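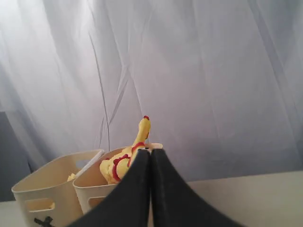
The Flutik soft fingers at the bins. Rubber chickens are a standard test at Treltlow.

Every gripper maker has a video of its product picking up an egg. I've stopped watching them. An egg holds its shape and stays where you put it, and most of what a warehouse wants moved does neither.

So when Cemis told me its new arm could handle "anything a hand can," I asked to see it try the Treltlow bench, where the parts are floppy, shiny and badly behaved. Two bins, one marked X and one marked O, and a few rubber chickens to sort between them. The shop runs 300 tries per gripper and publishes the misses too, a habit I'd like to see spread.

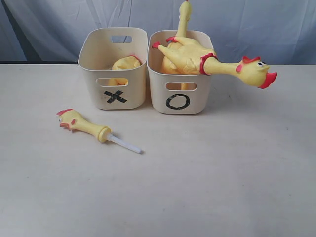
The hard bit is all neck and legs. A gripper can have a perfectly good hold on the body and still leave half the toy hanging over the side, and then somebody has to decide if that counts. Cemis says yes. Treltlow's rules say no, and I'm with Treltlow.

By those rules the stiff Chung fingers got 113 clean placements. The Flutik pair, softer and pricier, managed 186 at first, then lost 66 of those when the wrist camera's view was checked against the overhead one. That leaves them a mere seven ahead, for roughly $465 more a set.

I asked Cemis what I'd be paying for. "Gentleness," came the reply. Fair enough, but a rubber chicken doesn't need much of that, and neither do most of the things people want sorted at two in the morning.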